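Student project report, Nutrition and Consumer Health, spring term

**Reading the label: what four pre-workout powders tell the buyer**

## 1. Why we chose this topic

Many students at our college use a pre-workout powder before going to the gym. Most of them buy it online, and most buy it after reading one product page. We wanted to know how much a buyer can learn from that page and from the tub itself. We did not test whether the powders work. That would need a lab and a much longer project.

We picked four powders sold by shops that deliver to campus: Plamgate, Trordale, Psarras and Gistside. All four are flavored powders that you mix with water.

## 2. Method

We bought one tub of each and saved the product page on the same afternoon in April. For each product we wrote down the answers to the same 8 questions:

1. Is the amount of every active ingredient given?
2. Is the caffeine per scoop given in milligrams?
3. Is the serving size given in grams as well as scoops?
4. Is there a daily limit?
5. Is there a warning for people with heart problems or high blood pressure?
6. Are sweeteners and colors named?
7. Is there a batch number and a use-by date?
8. Is there an address or phone number for the maker?

A product got one point for each yes. If the tub said yes and the page said no, we gave half a point, as a person shopping online sees the page first.

We also read the customer reviews on the four pages, 636 in total, and sorted them by what they talked about: taste, effect, side effects, price or delivery. Two of us sorted them separately and then compared. Where we disagreed we talked it over — mostly these were reviews that covered both taste and price.

## 3. Results

### 3.1 Labels

| Product | Points out of 8 | Caffeine per scoop stated |
|---|---|---|
| Trordale | 7 | Yes |
| Psarras | 6.5 | Yes |
| Plamgate | 4 | On tub only |
| Gistside | 3 | No |

Trordale lost its point on the maker's contact details. Psarras gave its use-by date on the tub but said nothing about it online.

Plamgate and Gistside both use a "blend." This means the label gives the total weight of several ingredients mixed together but not the weight of each one. Gistside lists caffeine inside its blend, so a buyer can't work out how much is in a scoop. A person who also drinks coffee has no way to add up the day's total.

The word "scoop" was a problem too. We leveled a scoop of each powder and weighed it on a kitchen scale. Three were close to the stated serving. The Plamgate scoop came out heavier than the label said, and a heaped scoop was heavier still. We repeated the weighing on a second day and got the same order.

### 3.2 Reviews

Taste was the most common subject. Effect came second, and most of those reviews used general words such as "energy" or "focus" without saying how much the person took or when. In all, 135 reviews mentioned a side effect. The usual ones were tingling skin, trouble sleeping and an upset stomach. Tingling is often linked to beta-alanine, which three of the four powders contain, but only Trordale explains this on its page.

Reviews can't show how common a side effect is. People who write them are not a random group, and we don't know what else they were taking. 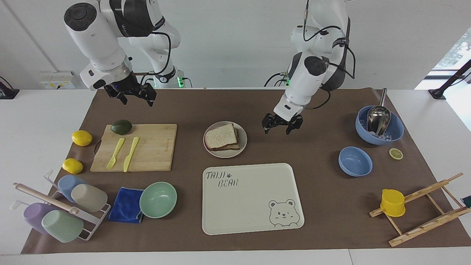
## 4. Discussion

The clearest labels did not belong to the most expensive products. Psarras was the cheapest per serving and came second. Gistside cost the most and scored lowest, though with only four products we can't claim a pattern.

The timing advice also differed. Psarras says to drink it 60 minutes before training, Trordale says "shortly before," and the other two give no time at all. None of the pages says how late in the day is too late, even though sleep was one of the main complaints.

## 5. Limits

- Four products is a small sample, and we chose them by where they are sold.
- We weighed the scoops on a home scale.
- Product pages change. Plamgate's page had new wording by the time we wrote this up, and we used the older saved copy.
- Our scoring treats every question as equal. The caffeine question should probably count for more than the one about colors.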